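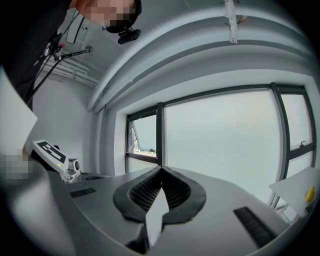
Two hand-held grippers at the window bench, Skunddale workshop.

About Irkanix

Irkanix sets up, maintains and repairs hand-held grippers and the small arm cells they are paired with. The workshop is in Skunddale, on the upper floor of the old Trindcombe building. Most of our customers are labs and light manufacturers that own a few units and have no bench of their own.

The company was started by Rutilio Tovar, who had spent his earlier working life on packaging lines in Escobedo. He still does the final check on every gripper that leaves.

What we work on

Our regular work is the two-finger hand-held gripper with a camera module and a printed marker panel. We also take in the matching arm-mounted version, head-mounted camera sets and the stands and clamps that go with them. We do not service large industrial arms.

How a gripper is set up

A unit arriving for setup is logged and photographed. The fingers are opened and closed by hand through full travel. Any side play at the finger root is corrected before other work starts, as it affects every later measurement.

Rubber parts are checked next. Strips that have lifted at the ends are removed, the seat is cleaned with alcohol, and new strips are bonded and left overnight under light pressure. We do not re-glue old strips.

The camera is then focused and locked. Lens calibration is done near the window during the day and again under lamps after dark. If the two results differ by more than our limit, the lens is reseated and both runs are repeated. Wide-angle lenses need particular attention toward the rim of the image, where a small tilt shows first.

Marker panels must be flat, clean and matte. A bent panel is replaced. When two grippers will be used as a pair, they are calibrated as a pair and returned with matching labels. Swapping one half of a pair later means booking both in again.

The last step is a run of 960 open-and-close cycles, with finger position read at the start and at the end. The readings go on the setup sheet.

Upkeep

We recommend a service every 2000 hours of use. The visit covers finger pivots, rubber, cable strain relief, lens, marker panel and firmware. Between visits, owners should wipe the lens with a dry cloth, keep solvent off the panel and store the gripper with its fingers open.

Repairs

The faults we see most often are broken cables at the handle exit, worn pivots and loose camera screws. Pivots and cables are stock items. Printed housings are made to order and take longer. Replaced parts are returned with the unit on request.

Each repair is recorded against the serial number. The log currently stands at 1162 entries, and customers can ask for the history of any unit they own, including one bought second-hand.

Visiting and shipping

Units can be dropped off at the Skunddale workshop by appointment. We are closed Sunday. Ship grippers in a rigid case with the cable coiled loosely, and include the setup sheet from the last visit if you have it. Turnaround for a standard service is 3 working days from arrival.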